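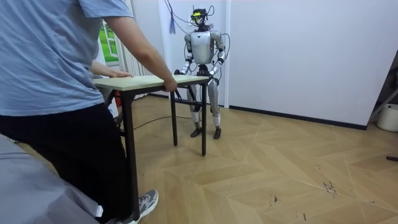

Section 6. Carrying furniture together with the robot

6.1 Who may do this work

Joint carrying means that one person and the robot hold the same object at the same time. Only operators who have finished the Koivisto floor course may take part. A second person, the safety watch, must hold the stop pendant for the whole lift and must not help carry.

Read Section 4 (Tether and overhead line) before you start. Joint carrying is not allowed with the tether removed.

6.2 Before the lift

1. Check the load against the table in Appendix B. Small tables, benches and empty shelving are allowed. Glass tops are not.

2. Clear the path. Pick up loose items and move buckets, stands and tools at least 1,000 mm from the route. Remember that you may be walking backward.

3. Route floor cables away from your feet and the robot's feet. If a cable has to cross the path, tape it flat along its full length.

4. Look up and follow the tether from the overhead point down to the robot's shoulders. It should have enough slack for the whole route but should not hang in front of the gripper hands.

5. Wear closed shoes with a flat sole. Tuck in loose drawstrings and take off rings, bracelets and lanyards.

6. Set the arm force limit to 50 N in the Trallow panel. Confirm that the panel shows CARRY and not REACH.

Note: The force limit goes back to its default each time the controller restarts. Check it again after any restart, even a short one.

6.3 Taking hold

1. Stand at the opposite end of the table from the robot, facing it. Keep the table between you at all times.

2. Place both hands on the tabletop edge. Do not hold a leg or a crossbar.

3. Let the robot take its grip. Keep your hands at least 400 mm from the nearest gripper while it closes.

4. Wait for the steady tone, then press down lightly on your end. If the robot's end shifts, release and start over.

CAUTION: Do not reach under the tabletop once the robot has closed its grip. Fingers can be trapped between the top and the leg bracket.

6.4 Lifting and moving

1. Say "lift" out loud so the safety watch can hear. Raise your end slowly to around 100 mm off the floor.

2. Walk at the robot's pace. Do not pull the table to hurry it, and do not twist the table to steer. Turns are commanded from the panel.

3. Stop if the tone breaks up, if the tether goes tight, or if anyone enters the marked area.

4. To set down, say "down" and lower your end first. The robot follows. Let go only after all the legs are on the floor.

WARNING: If the robot loses its balance, let go and step back. Never try to catch or hold up the robot. The overhead line is there to take its weight.

6.5 After the lift

Open the grippers from the panel and step out of the marked area before the robot goes to standby. Write the load, the route and any stops in the Skomier log. Look over the floor for new scuffs or lifted seams, and report anything that could catch a foot.

Damaged gripper pads go back to Brestorum in the gray return box. Do not glue or trim them.

Section owner: Pirjo Miettinen
Last revised: Jan 13, 2026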